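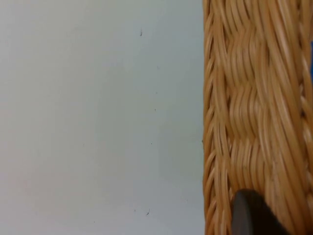 # Learning to love the long crossword

I finished one! A whole Ernel, the big weekend one, every last square of it, in pen, with only two crossings-out. It took me five evenings and most of a packet of ginger biscuits and I have been unbearable to live with ever since.

Some background for anyone new to the blog. I'd always been a quick-crossword person – ten minutes with a cup of tea, straightforward clues, done. Cryptics were what my grandad did in the other room with the door shut. Then in January my friend Adjoa Fiadzo lent me her old Lockwood collection, which is a fat paperback with half the grids already filled in (her handwriting gets wilder towards the back), and told me to read her answers next to the clues until they started making sense. So I did. I read it in the bath, I read it on the 312 bus, I read it while the pasta boiled over.

And it works! It's a lovely way in, much better than the guides I'd tried before, where you get a page of rules and then a clue that breaks all of them. When you already have the answer you can take the clue to bits at your own speed. The first one I properly understood was an anagram, and a very easy one:

> Listen carefully, but say nothing (6)

Move the letters of "listen" about and you get SILENT. I know, I know, it's as old as the hills and any proper solver will say it's barely a clue at all. I still went and told the cat.

## What I keep on the table

Very little, as it goes. A pen, the puzzle, some scrap paper for anagrams. I write the letters in a circle, which Adjoa taught me, and somehow the word jumps out far sooner than it does in a straight line. I've tried doing puzzles on my phone and it just isn't the same – I want to scribble in the margins and draw arrows.

I do have a dictionary now too, the Drillberg, second-hand, with 3000 pages of the thinnest paper you ever saw. I try not to open it until I'm properly stuck, and then I lose half an hour because I've found a word for the smell of a cellar or something. 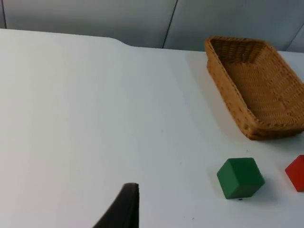 *Page last changed: 23/03/2024*

## The clue types I like best

Hidden words, every time. The answer is sitting right there in the clue, in order, and you still read straight past it. "Some of the cream is smooth" – no, that doesn't work, I've just tried to make one up and it's much harder than it looks. Setters are very clever people.

Double meanings come next. They're so short! You stare at two or three words for a whole evening and then it lands while you're brushing your teeth.

The ones I still can't do are the sound-alikes. I say everything in my own accent and apparently half of them only rhyme if you grew up somewhere else. Adjoa reads them out to me over the phone, which helps a bit, and makes us both laugh a lot.

I've started on the next Ernel already. Top left corner is done, bottom right is a desert, and 14 across has an X in it that I'm nearly sure is wrong. If you've done it, please don't tell me yet!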